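Small boxes with lids do more for a drawer than any divider I have bought. I came to this after a move four years ago, when I unpacked 34 tubes of one kind or another - hand cream, glue, toothpaste, ointment - from a single bathroom drawer. Half were squeezed flat. Two were the same brand of sunscreen, both open.

Dividers slide around, and they let you keep filling the gaps. A box with a hinged lid sets a limit. If the lid won't close, something has to go. I keep one box for each kind of thing and I don't label them. A color is enough. Pink is for anything that goes on skin, and I empty it onto the table every December and start over.

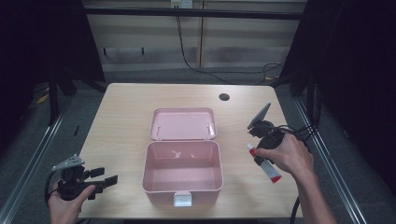 Kavinda Kumarasinghe wrote to me that lids are the whole problem, that a closed box is where tubes go to expire, and that an open tray on the shelf gets looked at every morning. I take the point about expiration dates. I have thrown out ointment that was two years past its own. But an open tray collects dust and hair, and in my house it also collects keys and receipts.

A latch takes one second to open. I would still pick the box, and I would write the date on the tube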